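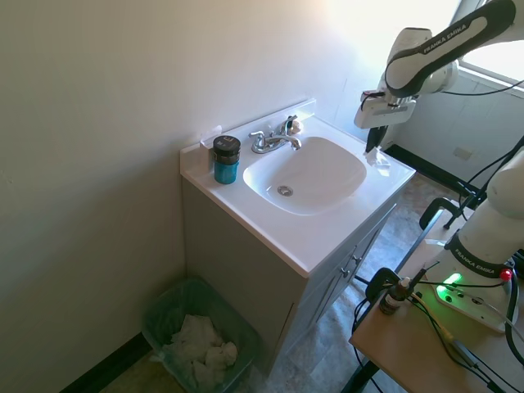

Figure 4. The small vanity at the Vukeck site, with the teal container kept to the left of the basin.

4.2 What lives beside the basin

I went into this part of the study expecting to write about cupboards. People had told us in the Wilitz survey that they wanted more storage under the sink, and 434 of the 648 replies used the word "cupboard" somewhere. Then I started looking at the counters themselves and got completely sidetracked (happily!).

The Vukeck vanity in Figure 4 is a good one to think with. It has two doors below, each with its own little round knob, and yet a teal-blue container with a black screw lid sits up on the white counter, on the left. I'd call that a "parked" item, following Dimaculangan's scheme, meaning a thing that stays out because putting it away costs more bother than it saves. The oval basin-side space is precious in a room this small, so whatever gets parked there has won a kind of contest.

Colour matters more than I'd guessed, too. The wastebasket on the floor is teal as well, lined with a bag and full of crumpled paper towels, and I kept grouping it with the container in my notes before I'd even thought about what either was for. Our coders did the same thing in the Zikden bathrooms, where we ended up adding a fifth category, "matches something", to the original 4.

I should say that paper towels were a headache for us. We'd first filed them under drying, but a bin of used ones tells you about cleaning habits just as easily, so in Section 5 they get counted under both.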